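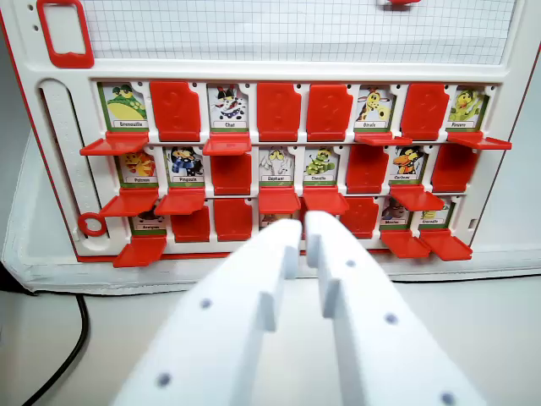 Guessing-game board, animal cards with French labels.

Zadby: French animal nouns for early readers

Version 2. Released February 14, 2025.

Summary

Zadby is a word list of 352 French animal nouns with grammatical and spelling information for each. It is meant for people who write reading schemes, spelling exercises, card games and simple language software for children learning French, either as a first or a second language. The list contains single words and hyphenated compounds. It does not contain proper names, breed names or Latin names.

Files

zadby_main.tsv: the full list, one noun per line
zadby_plurals.tsv: plural forms, keyed on id
zadby_groups.tsv: group codes and their English names
CHANGES.txt: differences from the previous version
LICENCE.txt

All files are UTF-8 with Unix line endings and a header row. Fields are separated by a single tab. Accented letters are stored in composed form. If your comparison fails on words such as "zèbre" or "éléphant", check that the other side has been normalised in the same way.

Fields in zadby_main.tsv

id: integer, stable between versions
lemma: singular form, lower case
gender: m, f or mf
epicene: 1 if the noun keeps one gender whatever the sex of the animal
h_type: mute, aspirated or empty
syllables: count in careful northern speech
group: one of 10 codes, see zadby_groups.tsv
english: short gloss
note: free text, often empty

Gender

The gender field records the gender of the noun and says nothing about the animal. "Girafe", "grenouille" and "souris" are f with epicene set to 1. "Chat" is m with epicene set to 0, as "chatte" exists and has its own line. Where a feminine form exists but is rare in children's books, it is listed and marked "rare" in the note field.
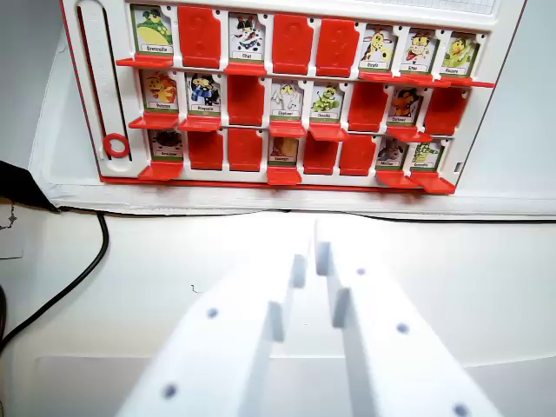
Words beginning with h need separate handling in any software that builds phrases from the list. "Hibou" and "hérisson" have an aspirated h and take "le" in full. "Hippopotame" has a mute h and takes "l'". The distinction cannot be worked out from the spelling, so it is entered by hand for every such word. The field is empty for words that begin with any other letter.

Plurals

Regular plurals in -s are written out in full in zadby_plurals.tsv. Words ending in -al are given individually: "cheval" becomes "chevaux", but "chacal" becomes "chacals". Words already ending in -s, -x or -z are repeated unchanged. Compounds follow the older spelling, with the reformed spelling in a second column where it differs.

Syllables

Silent final e is not counted, so "singe" has one syllable and "girafe" has two. Speakers from the south of France will often produce one more. Users working on songs or verse should recalculate.
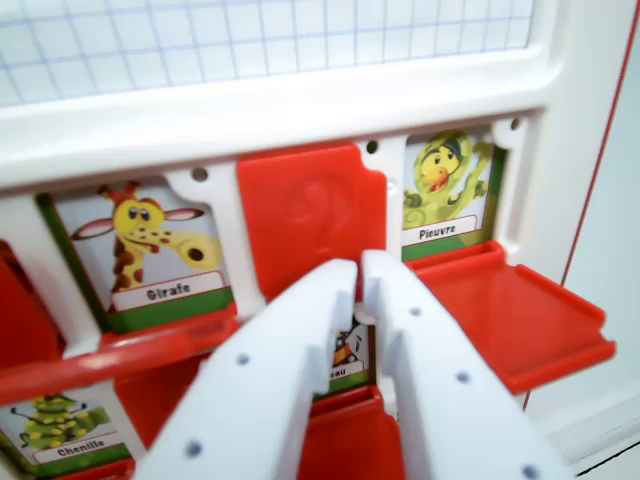
"Girafe": one f in French, two in English.

Near matches with English

A word is marked "near" in the note field if its spelling differs from the English by one or two letters. These pairs cause frequent errors in both directions. Identical spellings such as "lion" are marked "same". Misleading pairs are marked "false", with the expected confusion in brackets.

Sources and checking

The first version was compiled by Plindeo from its own teaching sheets. Henare supplied further nouns for version 2, mostly birds and insects. Each line was read by 2 checkers working separately, and disagreements were settled against printed dictionaries. Syllable counts were checked by ear.
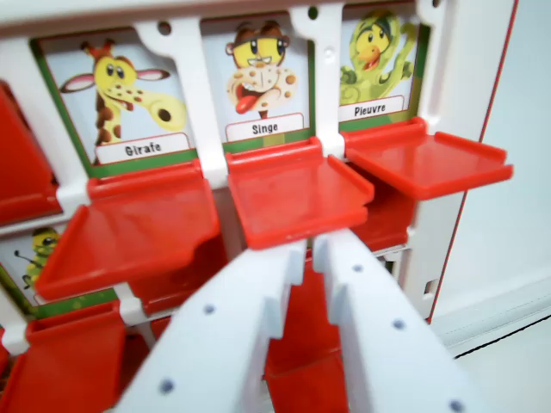

Group codes reflect how the words are taught and should not be used as zoology. "Pieuvre" is filed under sea animals together with fish and whales. "Poulpe" is a separate line with the same gloss, and the note field of each refers to the other.

Known problems

Regional words from Belgium, Switzerland and Quebec are thinly covered.
The english field gives one gloss only, even where several are in use.
"Rare" was applied less strictly in the bird group.
No audio or phonetic transcription is included.

Reporting errors

Send corrections through the Rotuseck tracker, quoting the id and the file name. Corrections received before the end of May will go into the next release. Ids of deleted lines are not reused.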